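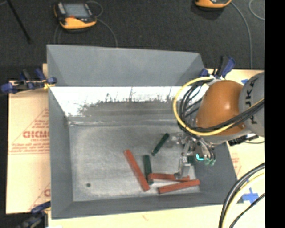
Red and dark green bars in the large gray bin.

Buvetti Bars and Bins: Frequently Asked Questions

On this page we collected the questions which customers ask most often about our colored bars and the gray bins for them. If you do not find your answer, please write to the Clulport shop and we will reply as soon as we can, usually the next working morning.

What are the bars for?

Mostly for sorting and stacking. Schools buy them for measuring games, and some workshops use them as spacers or as practice pieces. They have no fixed purpose. We sell them as plain bars and the customer decides.

Are all bars the same length?

No. Every color comes in more than one length, so please do not use the color to guess the size. Look at the red bars on the photo: one is clearly longer than the other two. If you need bars of one length only, write this in the comment field of your order.

Can I order only red, or only green?

Yes. The mixed bag contains both colors, but single color bags are the same price. Other colors we do not keep in stock at the moment. Blue was available until June and we do not know yet if it will return.

The green looks almost black on my screen. Is it black?

It is a dark green. In weak light it can be difficult to see, especially against a gray floor. Near a window you will see the color well. If your eyes get tired from sorting, the red ones are easier to find.

Do I have to lay the bars in order?

No, you can just drop them in. They may cross and lie one over another, as you see. When you pick by hand, begin with the bar that lies on top. If you pull the lower one first, the others turn and slide to the wall, and then they are harder to take.

Why does the bin have sloping walls?

So that the bars do not stay standing against the side. They slide down to the flat floor, where you can reach them. The slope also makes it easier to put your hand inside without hitting your wrist on the edge.

Is there a lid?

The large bin is open at the top and is sold without a lid. A flat cover from Horgan fits it, but it is not fixed by any clip, so please do not turn the bin over with the cover on.

How much can I put in one bin?

One large bin takes some 300 bars of mixed length. For daily work this is too many, in our opinion. If you want to pick single bars, put in only a few, so that the floor is visible between them.

The floor of my bin has scuffs and whitish lines. Is it defective?

No. These marks come from normal use, mostly along the edges, where the ends of the bars rub. They do not make the bin weaker. You can wipe the floor with a damp cloth and a little dish soap. Please do not use steel wool, it makes new scratches and the dust stays in them.

How do I clean the bars?

Warm water and soap, then dry them with a towel before you put them back. Do not leave them in the dishwasher.

Can I buy the bin without bars?

Yes, the empty bin is article 1,710. The set with the mixed bag is article 98. Please check the number before you pay, because we receive many orders where these two are exchanged by mistake.

Do the bars fit in Gremik trays?

The short ones, yes. The long ones stand out at one end and the tray does not close.

How long is the return period?

You have 2 months from the day of delivery. Bars can be returned also when the bag was opened, if they are clean and none is missing. For the bin we ask you to keep the carton, as it is quite large and we cannot send you a new one.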